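Unit 3: Planning a Kitchen Remodel
Residential Interiors, Burkton
Instructor: Alfie Whitlock

Reading before class: the Carnico cabinet guide, first 20 pages. Bring a tape measure and graph paper.

Why the plan comes first

Most trouble in a kitchen job starts on paper. A cabinet ordered an inch too wide can hold up the plumber, the electrician and the counter shop. Measure the room yourself, even if the owner hands you a drawing. Old drawings often leave out soffits, heating vents and walls that were moved later.

Take each wall at three heights: near the floor, at counter level and above the window. Write down all three and plan from the smallest. Mark the center of the sink drain, the gas line and every outlet. Note which way the doors swing.

Fixed and movable items

Divide your list in two. Fixed items are the drain, the vent stack, outside walls and windows. Movable items are the refrigerator, the table and most of the base cabinets. Moving a fixed item is possible but it changes the budget. In the Litine Street kitchen we go over in class, shifting the sink to the other wall added $3,000 before any cabinets were bought.

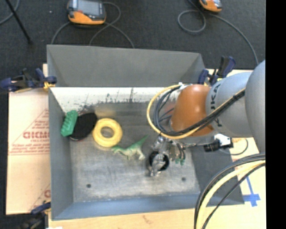 Once the fixed items are on the graph paper, draw the walking paths. Leave room for one person to stand at an open oven while another gets past. Check the dishwasher door the same way. Corner cabinets need special care, as two drawers that meet at a corner will hit each other's handles unless there is a filler strip between them.

Storage

Ask the owner to go through the old cabinets before you draw the new ones. Vratislav Bednárik's handout on the Hubáček house lists 257 items from one kitchen, many of them duplicates. Large pots go low and near the range. Everyday plates go near the dishwasher. Things used once a year can go in the basement.

Homework

Draw your own kitchen at half an inch to the foot. Show all fixed items in ink and movable ones in pencil. Hand it in at the start of the next class, with your wall measurements on the back.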